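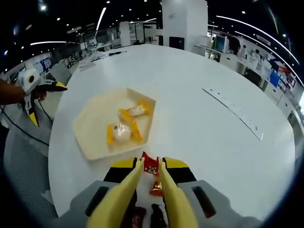

Building a hand-held gripper at the shared workshop: tips from our bench

Last updated Tuesday, August 3, 2021

These notes are for members of Gorside who want to build the two-finger gripper, the one you carry in your hand and use to record picking tasks. We built ours over the summer from the Plestance plans, with some changes. I write down what I wish I had known in the beginning. The order is more or less the order in which you will need it.

Printing the fingers

Print the fingers lying on their side. If you print them standing, the layers go across the finger and it will break at the root when you squeeze hard. Soft filament likes to be slow and dry. Our spool was open in the cupboard for one month and the prints came out full of small hairs, so now it lives in a closed box with rice bags.

Use 210 degrees for the gray parts of the body. For the soft parts follow the label of the spool and make one test piece first.

Do not sand the inside surface of the fingers. I did this with my first pair because it looked rough to me, and after that every plastic wrapper slipped out. The roughness is your friend.

Putting it together

Lay out all screws on a tea towel. They roll less than on a bare table, and you see immediately if one is missing.

The screws at the base of the finger go in by hand first, all of them, and only then you tighten. If you tighten the first one completely, the last hole will not match and you will want to drill it. Please do not drill it.

Check that both fingers close at the same moment. When one arrives early it pushes the object to the side, and with a light thing like a candy you will see this at once. On our version you correct it with one washer behind the slower finger.

A drop of sewing machine oil on the slide is enough. Cooking oil becomes sticky after some weeks — I have cleaned it out of a gripper and it took a whole evening.

Cables

Leave the cable longer than you think. When you reach across a table the cable must not pull on your wrist, or all your movements become careful and strange. Make one loose loop close to the housing and fix it with hook-and-loop tape. Cable ties are too sharp on the inside of the arm.

Put the power strip on the table, on the far side from where you work. On the floor it gets kicked by the chairs.

What to practice with

Wrapped snacks are very good for practice. They are cheap, light, and each one is a little different. The ones with twisted ends are easy to lift by the end and more difficult by the middle. Start with the end. A small wrapper hanging from the tips of the fingers should stay there while you count slowly to 60. If it slides down before that, clean the fingers with a damp cloth and try again.

An open paper tray makes a good target. Choose one with low sides for beginners. If it moves when you touch it, put a piece of double tape under it.

A round table is comfortable when two people work together, each with their own gripper. Agree before you start who goes into the tray first, or the fingers will meet there.

We do more than 200 pickups before we trust a new pair of fingers. In July one pair had a crack at the root after this test, very thin, which I found only by bending the finger under a lamp.

Putting away

Never store the gripper with the fingers pressed closed. The soft plastic remembers the shape. Ours hang on the hooks beside the Istico printer, fingers down.

Eat the practice snacks or take them home the same day. We had ants in spring.

Spare washers and printed fingers are in the Gentile drawer, second from the top. If you take the last pair, please start a new print before you leave.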